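Visit to the Jevholm open day, 24/12/2022

We got there before ten and paid at the door. Rakiya Effiong took our group of nine through the storeroom first, then the long room upstairs where the tables are. It was colder up there – keep your coat on. Most of the talk was on sorting household things, and she answered questions for 60 minutes. 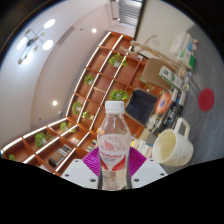 2 min read

The clear bottle with the ribbed white cap was held in a gripper beside a gray table with a speckled mug and a jointed figure. Next visit is in June.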